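Library van gets a reprieve (and a new stop!)

Good news for anyone who, like me, has been hoarding overdue crime novels and pretending the van was never coming back for them. The mobile library is staying! I had the email at lunchtime and I may have cheered loudly enough to frighten the cat.

If you missed the whole saga, the plan in spring was to take the van off the road for good once its repair bills got silly. Gudside would have lost its fortnightly visit, Eller would have been left with a box of paperbacks in the bus shelter, and those of us out past the old quarry would have had a long trip into town for anything newer than a 1980s cookery book. I wrote a grumpy piece on here at the time and I stand by every word of it, even the bit about the bus timetable.

Anyway, the petition did rather well. It had 317 names on it by the time it went in, and 213 of those came from Gudside and Eller alone, which for two places with one shop between them is pretty impressive. I signed it outside the shop in the pouring rain and my signature looks like a spider fell in the ink, but it still counts.

So what changes? The van will be back on the road from July, with the old engine patched up and a new set of shelves down one side. The fortnightly round stays as it was, apart from one extra stop at Zolotau Close, where they've been asking for a visit for ages (there are plenty of people up there who don't drive, and that hill is no joke with a bag of hardbacks). The Eller stop moves from the bus shelter to the lay-by opposite the chapel, so do look out for that or you'll be standing in the wrong place like I was last time they moved it.

Opening times at each stop are a bit shorter than before. Gudside gets 5 minutes less than it used to, and I've already heard moaning about it, but I think we can all choose a book slightly faster if it means keeping the thing. Large print and talking books are staying on board. The children's shelf is getting bigger, hooray, and you can still order things in from the main branch for nothing. Jigsaws are back too! You borrow them just like a book, and please, please check for missing pieces before you hand them over. I spent most of the winter on a harbour view that had no lighthouse.

There's also a new reading list to go with the relaunch, put together by the Pelletier reading group, who meet in the back of the café and have very firm opinions about endings. It has 201 titles on it, picked by readers all along the route, and it's a lovely odd mixture. Sea stories, gardening, a couple of weepy family sagas, plenty of murders, and a whole section on science and machines that I wouldn't have gone near if a neighbour hadn't pushed one at me over the fence. I've started it and I'm enjoying it far more than I let on to her. I'd also put in a word for the walking guides, though the one for our side of the valley still sends you through a field with a bull in it.

Paper copies of the list will be on the van, and there'll be a pile in the shop by the till. It isn't a competition, you don't have to read them in order, and there's no prize at the end. I did ask.

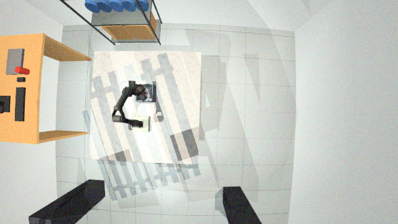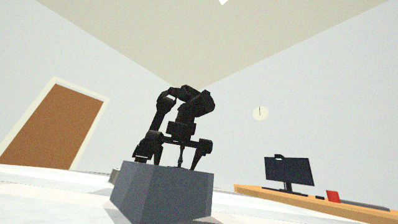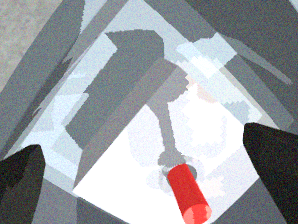
Pictures: computer renders / Pelletier reading group

One last practical bit. If you've still got books out from before the van stopped, there won't be any fines, you just hand them back at your first visit and nothing more gets said. I've got four under the bed and one I lent to my sister, so that's a weight off my mind. Old tickets still work as well, and if you've lost yours they'll do you another one on the spot so long as you bring something with your address on it.

The new timetable goes up in the shop window and on the chapel noticeboard before the end of the month. I'll put the times on here too as soon as I've got them. First stop on the first day is Gudside at half past nine in the morning, and I'll be the one near the front with the heavy bag.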